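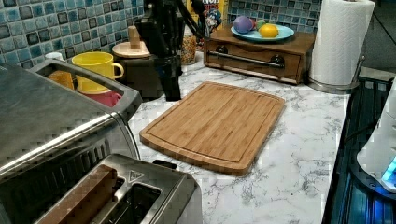 Will a Robot Take the Cook's Job?

Grown-ups love to say that robots will do all the boring work. Be a little suspicious when you hear that. Ask who does the work that is left over.

Take a kitchen. A robot arm has a gripper, a kind of hand with narrow fingers. It can be taught to pick up a lemon. But a plum is softer, and a jar is slippery, so each one is a new lesson.

Roxana Gavrilă makes breakfasts in the staff kitchen at Cornetard, where an arm was put in last April. She was told it would save her 3 hours a day. Did it? "I chop less," she says. "I wipe the robot more." She also has to put things back in the same spots so the arm can find them.

Her boss, Relu Tudose, likes the arm because it never gets tired. That's true. It doesn't notice when the milk smells funny, either.

Some jobs do get easier with a robot. Some just change, and some people get fewer hours and less pay. So when someone says a robot "helps," ask: helps whom?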